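第四章 当工作台旁多了一双“手”

自动化进入车间之后，人的工作怎样改变 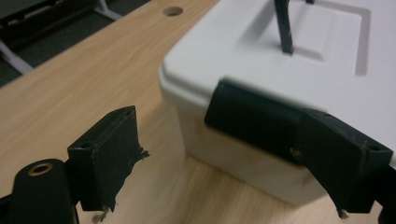 学习自动化的人，往往先从机器学起：电机、减速器、传感器、控制柜。这些内容前三章已经讲过不少。从本章开始，我们要把目光移到机器旁边的人身上。请不要以为这是一章轻松的“软知识”。一条产线能不能用好，有一半的答案藏在操作工的手里、班组长的排班表里，还有仓库角落那张写满修改意见的白板上。笔者在工厂里待得越久，越觉得这部分内容有意思！

先从一个极普通的动作说起：扣上或打开一只塑料箱的卡扣。

你大概从来没有认真想过自己是怎么做的。手指搭上去，找到边缘，稍稍用力，感觉到它松动，再顺势一带。整个过程用不了多少时间，你甚至可以一边做一边和同事聊天。可是如果请你把它写成一份说明，交给一个从来没有摸过箱子的“学徒”，麻烦就来了。手指应该从哪个方向接近？先碰卡扣的中间还是一侧？箱子会不会被推着在桌面上滑动？滑动了怎么办？用多大的力算够，用多大的力会把塑料掰裂？如果卡扣是黑的，夹爪也是黑的，两者贴在一起时，视觉系统怎样分辨哪里是工具、哪里是工件？

这些问题，老师傅的手早就回答过了，只是他的嘴没有回答过。工业工程里把这类知识叫作“默会知识”，意思是人会做，却很难完整地说出来。过去几十年，自动化主要啃的是说得清楚的那一部分：固定的位置，固定的零件，固定的节拍。焊接、码垛、喷涂，都属于这一类。现在情况变了。人们开始用手持夹爪一遍遍地做示范，把动作和画面一同记录下来，再让机器从示范中学习。这样一来，会干活的人就成了教机器的人，车间里的关系也就跟着起了变化。

4.1 一个案例：Trirkine项目

本章将反复用到同一个案例。Lorow是一家做周转箱清洗与分装的企业，厂区在Bodomach，有员工228人。他们处理的塑料箱来自不同客户，大小不一，卡扣的式样也不一样，有的紧，有的松，有的用久了已经变形。分装车间的工人每个班次要开合大量箱子，手指和手腕的劳损是厂医务室里最常见的抱怨。

2024年8月，Lorow启动了名为Trirkine的改造项目，设备集成由Gulyás公司承担。项目的第一个目标定得很小：让机器学会处理常用箱型的卡扣。为此，车间从一线挑选了7名工人，请他们手持夹爪，在普通的工作台上录制示范，第一阶段共采集2000段。

负责现场协调的是分装班的班长Kornél Kozma。他在这个岗位上干了多年，起初对项目并不热心。他在访谈中说：“我以为就是来拍我们干活，拍完了就没我们的事了。”第一轮讨论会开过之后，他的看法有了变化，原因很实在：工程师拿来的动作流程图，第一步就画错了。图上规定夹爪要对准卡扣正中下压，而分装班的人都知道，有几种旧箱子的卡扣从中间压是打不开的，得先从一侧松开，另一侧才会跟着走。

流程图当天就改了。改动本身不大，它的意义却值得停下来想一想。如果项目组没有请工人到场，这个错误会一直留到设备调试阶段，到那时再改，代价就高得多了。

4.2 岗位没有消失，内容变了

谈到自动化，大家最关心的总是同一个问题：会不会有人丢掉工作？这个问题必须认真对待，本章第三节会专门讨论，包括那些结果并不理想的情形。不过在此之前，我们需要学会一种更细的看法，就是把“岗位”拆成“任务”来看。

分装工的岗位里有哪些任务？开箱、检查内壁、剔除破损件、按订单放入物品、合箱、贴标、码放。此外还有一大串不会写进岗位说明书的事情：听出清洗机的声音不对，发现某个客户换了箱型，提醒新来的同事戴手套，在订单突然变更时决定先做哪一批。项目组在Lorow做任务梳理时，一共列出了69项。其中能够写成稳定规则、近期适合交给机器的，只占一小部分。

这张清单贴出来以后，车间里的气氛很有意思。不少人站在前面看了很久，有人拿笔往上添。一位工人的评论是，她头一次看见自己一天到底干了多少事情。对正在学习自动化的同学来说，这恰恰是任务分析最迷人的地方：它是一件技术工具，同时也让平时看不见的劳动有了名字。

改造开始后，部分任务从人的手里移到了机器那里，也有新的任务冒了出来。示范录制需要有人判断哪一段动作合格；夹爪的指尖会磨损，需要检查和更换；机器遇到陌生卡扣停下来时，需要有人处理，并决定这个情况要不要补录。这些新任务应该由谁来做？要不要培训？工资等级怎么定？出了差错算谁的？技术手册里找不到答案，而工人第二天上班就会碰到。

4.3 示范者的位置

用示范来教机器，还带来一个以往较少讨论的问题。一名熟练工的动作被录下来，成为训练数据，那么这份数据里凝结的技能应当怎样看待？Lorow的做法是把录制时间计入正常工时，另外发放津贴，并且书面约定录制数据不得用于个人绩效考核。最后这一条是Kozma坚持加上去的。他的理由是，只要工人担心被打分，就会刻意做得漂亮，而机器恰恰需要见到那些不漂亮的动作：滑了一下，重新找位置，换个角度再来。

他的这个判断与学习算法的要求正好吻合。只有完美示范的数据集常常很脆弱，机器一旦偏离了标准轨迹，就不知道怎样回来。一位班长从保护同事的角度提出的条件，同时改善了数据的质量。读到这里，希望你也能感到一点兴奋：劳动关系和工程质量在这里碰到了一起，而且彼此帮了忙。

当然，事情并不总是这样顺利。录制初期，几名工人反映手持夹爪握久了比徒手干活更累，肩膀发酸；夜班人员抱怨讨论会总安排在白天；还有人认为津贴偏低。这些意见有的很快得到处理，有的拖了下来。我们在案例材料中保留了这些争论的记录，请同学们阅读时留意，哪些问题可以靠改设备解决，哪些只能坐下来谈。

本章的安排

第一节介绍任务分析的基本方法，以Lorow的清单为材料，练习把一个岗位拆开。第二节讨论人机分工的几种原则，并说明为什么“机器能做的都给机器”在实践中经常行不通。第三节讨论岗位变动、转岗与培训，内容涉及协商程序。第四节回到工作台，分析示范录制中的人因问题，包括握持姿势、疲劳、轮换和休息。第五节讲停机与接管：机器停下来以后，人怎样在短时间内弄清发生了什么。

本章用到的先修内容有第二章的末端执行器和第三章的视觉基础。没有学过工效学的同学不必担心，需要的概念会在正文中随时补充。

课前准备

请选择一件你每天都做、几乎不用思考的手上动作，例如拧开水杯、拉上书包拉链、给饭盒扣盖子。先凭记忆写下全部步骤，然后放慢速度做一遍，把漏掉的地方用另一种颜色的笔补上。再请一位同学严格按照你的文字去做，你在旁边不许开口。把他停下来或者做错的地方记在纸上，带到课堂，第一节的练习将从这张纸开始。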